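**Workshop notebook, May, 9:40**

Bins! I've been looking forward to this more than is reasonable.

The Trestton order finally got unpacked, so we can stop sorting offcuts into cardboard boxes that go soft at the corners. Heidrun and I spent the first hour just trying things out with fabric scraps, buttons, spools and the bag of mystery hardware that came over with the Grarkavska donation. I'd been nervous that plain bins would turn out too plain, and I'm happy to report I was wrong.

What we tried:

- **Opaque blue.** Great for anything ugly. Threw the tangled cord ends in and the whole table looked calmer right away. Downside: you do have to walk up and look in. Needs a label on the long side, big letters.
- **See-through teal.** My favorite by a mile! The frosted wall hides the mess but lets color through, so you can tell the reds from the greens without lifting anything out. Put the zippers in it and could find the yellow ones from the doorway.

Weighed a full load of buttons in the teal one: 32 ounces, and the rim didn't bow when I carried it one-handed. I wouldn't go much heavier than that with one hand on the short side, but with two hands it felt solid.

Tried nesting one of each. They go together but stick a bit, and then you're shaking them apart over the floor (ask me how I know, I was picking up snaps until coffee). Store them side by side for now.

**11:15**

Alfredo came by and wanted to know why we don't just buy drawers. Fair question. Drawers are lovely until three people want the same one. With bins you grab the whole thing and take it to wherever you're working, and that's how everybody here works anyway. He came around once he'd carried the zippers over to the Oda machine and back.

He also had the best idea of the morning: sort by *next step* and forget about material. So blue means "still needs a decision" and teal means "ready to use." Two colors, two meanings, and no chart on the wall. I love it. We ran the rest of the Grarkavska bag that way and got through more than 60 pieces before lunch. Last month the same kind of bag took us all afternoon and an argument.

Hardware count from the bag, for the shelf list: 421 all in, including the bent ones. Heidrun wants to keep the bent ones. We'll talk.

**To do**

- [ ] Labels for the blue bins (fat marker, not the label maker, it peels)
- [ ] Ask Hung if they carry lids that fit the teal size
- [ ] Rub down the scratches on the dark tabletop, or decide we don't care
- [ ] Try the two-color rule on thread, where I suspect it falls apart
- [ ] Find a home for the old cardboard

Tabletop note: keep the bins at the far side by the raised edge and leave the front clear. So much more elbow room, and spools rolling toward the back get stopped by the edge. Simple stuff, but it made me grin all morning.

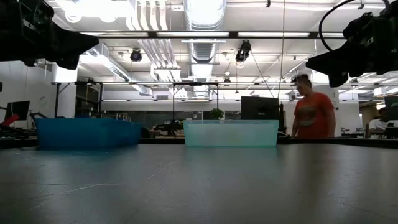
Starting on thread after lunch, with the darks first. Heidrun has the key to the supply closet.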